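Trundance Pad and Pin Kit

Replacement fingertip pads, pivot pins and washers for hand-held two-jaw grippers
Made by Clonport
Kit number 3914
In stock

Overview | What's in the kit | Fitting | Looking after it | Questions

If you use a hand-held gripper every day, the pads are the part you'll come to know best. They touch everything. They get greasy, they pick up crumbs and fluff, and sooner or later the texture goes smooth in the middle and a glass that used to stay put starts to slide. A fresh set makes an old gripper feel lovely again, and we never get tired of that first squeeze after a change!

The Trundance kit has everything for one full refresh of a two-jaw tool: pads, pins, washers and the little driver that fits them. You can do the whole job at a kitchen table with a tea towel spread out to catch the bits.

What's in the kit

4 soft textured pads (one pair to fit, one pair to keep in the drawer)
8 steel pivot pins with clips
8 thin washers
1 small driver
1 sachet of dry lubricant
1 fitting card

The pads are moulded in one piece with a fine grid on the gripping face. The grid does two jobs. It lets the pad give a little on curved things like cups and jars, and it leaves somewhere for dust to go so the high spots keep their bite. We tried a plain face early on and it was hopeless on anything polished.

Fitting

Take the tool off charge and open the jaws fully. Peel the old pad from its tip, starting at the back edge, and wipe the seat with a cloth and a drop of washing-up liquid. Let it dry. Press the new pad on from the tip down and hold it for a slow count of 8.

Pins next. Do one at a time and leave the others in place, or the linkage folds up on you and you'll spend the afternoon working out which bar went on top. Slide the clip off, push the old pin through with the new one, add a washer on each side, clip it. Open and close the jaw by hand before you go on to the next. It should swing freely and there should be no click.

Last, check that the pads meet. Close the jaws gently on a strip of paper and tug. The paper should hold evenly from side to side. If one corner lets go first, lift that pad and set it again while it's still willing to move.

Urszula Szewczyk wrote most of the fitting card, and her favourite test after a change is a handful of cups with different sides: paper, smooth, faceted, some lying down and one upside down. Paper cups are the fussy ones. Too tight and they buckle, too slack and they twist — you learn a great deal about your pads from one paper cup. 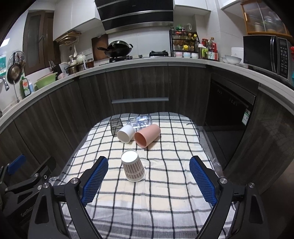

Blue textured pads on the near gripper, either side of an upturned paper cup. The silver pivot pins join the black linkages.

Looking after it

Wipe the pads at the end of each session. Warm water is fine, spirit cleaners aren't, as they dry the surface out. We change ours every 2000 grips, though someone handling mostly cloth will get longer and someone handling grit will get less. Tania Pathirana goes over all our workshop tools on a Sunday evening with a soft toothbrush, pads first and then the pins, and her set outlasts everyone's.

A touch of the dry lubricant on each pin is plenty. Please don't use cooking oil. It creeps along the linkage, reaches the pads and then you're back where you started.

Questions

Can I replace one pad on its own?
You can, but the pair will wear unevenly. Change both.

Does it fit the Sung tool?
The pads do. The pins are a shade too long, so ask for the short set when you order.

My jaw feels stiff after new pins.
Nearly always a doubled washer. Take the last pin out and have a look.

Do you sell other colours?
Blue only for now. A grey is on the way in November.

Goes well with: Drama tool stand, short pin set, spare clips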